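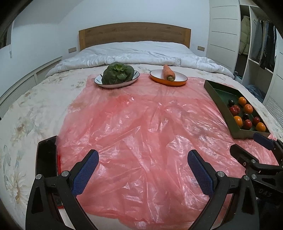
Review: the Piltano gripper kit, after one term with our robotics club

I help run the after-school robotics club at Brikgate, and for the spring project we wanted something between "build a little car" and "write a research paper." Lauri Harju, who coaches with me, found the Piltano two-finger kit, we ordered enough for pairs to share, and I have been meaning to write this up ever since. I love this thing! I have complaints too, and I'll get to them.

What you get is a bag of black links, a small packet of screws, the finger pads and a booklet of 33 pages. You build a gripper you hold in your hand and squeeze open and closed. No motors in the basic kit, and I was worried the kids would find that dull. They didn't. Within ten minutes of finishing the first one they were picking up each other's erasers, pencil cases and (briefly) glasses.

Building it

Set aside two sessions. Our fastest pair, Bayu and his partner, were done in one, but they skipped the step on page 12 about leaving the joint screws a quarter turn loose, and their left finger moved like a rusty gate until they went back and did it properly. The drawings are clear and large. The written steps are less so, and I'd tell younger kids to ignore the words and follow the pictures. One real gripe: the two lengths of screw look almost the same, and they come mixed together. Sort them first into two cups.

Using it

The project was a picking log. Each pair takes the same set of foods, moves each piece from one dish to another, and writes down whether it went, slipped or got squashed. Fruit and vegetables are perfect for this because no two pieces are alike, and you learn so much from a thing that won't behave. By the end of term the club had 2,513 tries in the shared spreadsheet, a lot of them done at home on kitchen tables and beds with a plastic sheet down. I was so proud of that number I wrote it on the board and wouldn't let anyone wipe it off.

Oranges are where everyone should start. They're round and forgiving, and the pads sit on them nicely. Plums are next. A carrot teaches you more than both together – take it in the middle and it comes up level, take it near the thick end and it swings down and you drop it. That one carrot got us into center of mass faster than any worksheet I've handed out in years. Bok choy is for the brave. The leaves fold away from the fingers, so you have to go for the stems, and even then Gleice Vasconcelos is still our only student with more good tries than bad ones.

The pads deserve their own paragraph. They have a fine texture that holds better than the smooth foam we had on our old homemade claws, and they wipe clean with a damp cloth. Orange juice gets down into the texture, though, and if you leave it overnight you'll be at it with a toothbrush. Ask me how I know.

What I'd change

The handle is sized for an adult. Our smaller sixth graders used both hands, and after 20 minutes they were shaking out their wrists. A shorter handle in the box would fix that. I'd also like spare pads included, as the replacements come only in sets of eight. And the booklet stops at "now try picking something up," just where a club leader could really use a few pages of activities. Elaine Dantas from the Statunbridge club sent us her test sheet, and we built our whole log on that.

Cost

We paid $59 a kit, and $297 for the five with the shipping. For a small club that's real money. Ours have been through a full term of being dropped, lent out and stuffed into backpacks, and the only thing lost is one screw, replaced from the hardware store for pennies.

Would I buy it again? Yes, and we already have plans for the fall. Lauri wants to try eggs. I've asked for hard-boiled.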